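FERNITZ - The Bellamy Street coffee house will close its doors in September after 21 years, owner Sheila Tindall said.

Rent up again. New lease was 400 dollars a month more, she said, and she coudn't make it work.

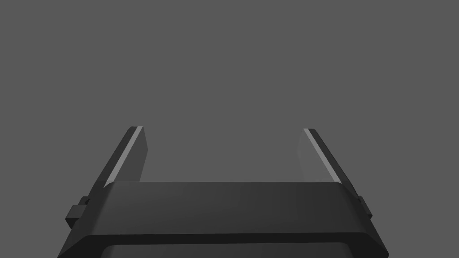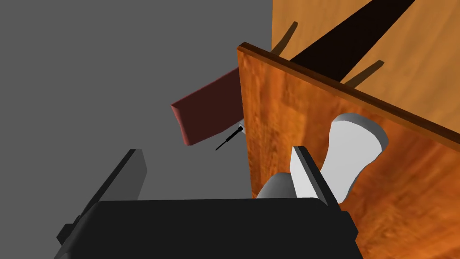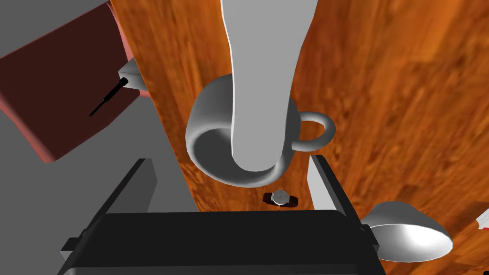
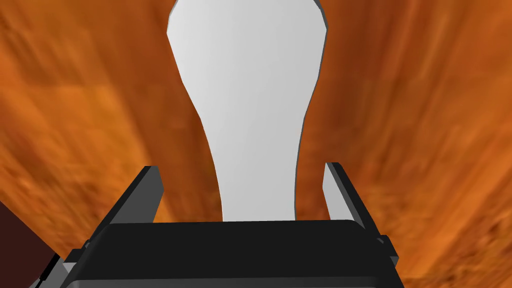
Tindall plans to sell off the fixtures, tables first. Regulars get first pick of the cups. Plain white mugs with a round looped handle, same kind as the one on the wood tabletop, go for 2 dollars each. No word yet on a new tennant.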